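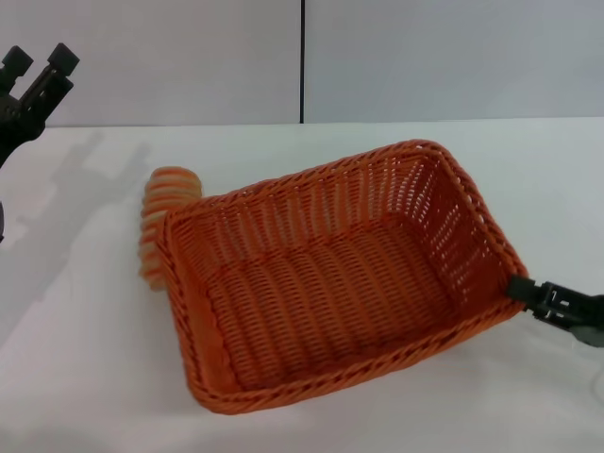 How long does an opened bag of loose green tea keep its flavor?

Most loose green tea is at its best for two to three months after opening, provided it is kept sealed, dark and away from strong odors. Steamed teas tend to fade first. Roasted teas are more forgiving and may remain pleasant well past that point.

Thursday, December 11, 2025

Readers of this blog have asked for a fuller account of how I store tea at home, and the end of the year is a suitable time to provide one. The cupboard was emptied and reorganized in November, and the notes that follow reflect its present arrangement.

At the time of the inventory I held 11 open teas, a number I consider excessive for one household. The oldest was a sencha from the Okabe shop in Stulcombe, purchased in spring. The leaf had turned a dull olive and the cup was flat, with a slight taste of cardboard. It has been retired to cooking rice.

All green teas are now kept in Cliva tins with an inner lid. The medium size holds 160 grams, although I prefer to divide a large purchase between two smaller tins and leave the second unopened. Air remaining above the leaf does steady harm. Each tin carries a paper label with the date of opening.

Refrigeration is a matter on which opinions differ. I refrigerate sealed packets only. A cold packet must return to room temperature before it is opened — overnight is safest — or moisture will settle on the leaf. Matcha is the exception in my kitchen. It is purchased in small amounts, kept cold throughout, and finished within four weeks.

Black and dark teas occupy the lower shelf. The pressed cake I bought at the Flatside market for 44 dollars remains in its paper wrapper, well apart from the jasmine, which scents everything near it.

The next order will be limited to two teas, both in small packets. Tasting notes on the roasted one will be posted in the new year.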